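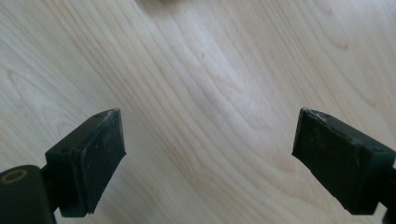
밝은색 상판은 기름을 먹이기 전에 물로 한 번 닦아서 결을 세워 봐야 한다고, 지난번 글에 Youssra Lahlou 님이 댓글을 남겨 주셨다. 물기가 마르면 표면이 까슬해지는데 그때 고운 사포로 한 번 더 밀어야 나중에 물 얼룩이 덜 생긴다고 한다. 그 과정을 빼먹고 바로 오일을 바를 생각이었기 때문에 일정을 하루 늘렸다.

작업대 겸 식탁으로 쓰는 이 나무 상판은 6년 전 이사 올 때 중고로 샀다. 판 사람도 수종을 정확히 몰랐다. 단풍나무 아니면 자작나무일 거라고 했고, 나도 더 알아보지 않았다. 색은 크림색에 가깝고 결이 가늘어서 멀리서 보면 무늬가 거의 없는 것 같은데, 가까이 보면 비스듬히 흐르면서 물결처럼 조금씩 휜다. 이 결이 마음에 들어서 색이 들어간 마감재는 처음부터 뺐다.

먼저 위에 있던 것을 다 치웠다. 영수증, 충전기, 반쯤 쓴 마스킹테이프, 어디 것인지 모르는 나사 같은 것들이다. 식탁에 둘 이유가 있는 물건은 소금통뿐이었다. 나머지는 종이 상자에 담아 베란다에 내놨고 아직 정리하지 않았다.

사포는 240방으로 시작해서 320방에서 끝냈다. 표면이 얇은 무늬목일 수도 있어서 기계는 쓰지 않고 손으로만 밀었다. 결 방향을 따라가면 되는데 내 상판은 결이 비스듬해서 팔이 자꾸 식탁 모서리와 나란하게 움직이려고 한다. 몇 번 어긋나게 민 자리는 창문 쪽에서 빛이 들어올 때만 보인다. 컵 자국 두 개는 없어졌고, 냄비를 올렸던 자국은 옅어지기만 했다. 더 갈면 바닥이 드러날까 봐 그만뒀다.

가루는 청소기로 한 번 빨아들이고 마른 천으로 닦았다. 그다음 젖은 천을 꼭 짜서 전체를 고르게 적시고 저녁까지 뒀다. 만져 보니 댓글대로 까슬했다. 320방으로 힘을 주지 않고 다시 밀었다. 이건 10분이면 끝난다.

오일은 Mirberg 무색을 샀다. 작은 통이 19,000원이고 상판 하나에 두 번 바르고도 절반쯤 남았다. 같이 고민한 Conditz 제품은 마르는 시간이 짧다고 했지만 노란 기가 돈다는 후기가 있어서 사지 않았다. 직접 비교한 것은 아니다.

바르는 방법은 통에 적힌 대로 했다. 천에 묻혀 얇게 펴고, 15분 뒤에 남은 것을 닦아 낸다. 첫 번째에는 너무 많이 발라서 닦는 데 천을 세 장 썼다. 두 번째에는 양을 반으로 줄였고 그게 맞았다. 쓴 천은 뭉쳐 두면 열이 날 수 있으니 물에 적셔서 펼쳐 말린 다음 버려야 한다.

색은 예상보다 조금 진해졌다. 결도 전보다 잘 보인다. 다만 손으로 만졌을 때 매끈한 정도는 구석마다 다르고, 벽 쪽은 대충 밀었다는 게 그대로 느껴진다. 벽 쪽은 앉는 자리가 아니라서 그냥 두기로 했다.

냄새는 이틀 갔다. 그동안 밥은 싱크대 앞에 서서 먹었다. 통에는 완전히 굳는 데 더 걸린다고 되어 있어서 뜨거운 것은 아직 받침 없이 올리지 않는다.

의자 다리도 같은 오일로 바를 생각인데, 의자는 색이 더 어두워서 먼저 안쪽에 조금 발라 보려고 한다. 베란다의 상자는 그 전에 치워야 한다.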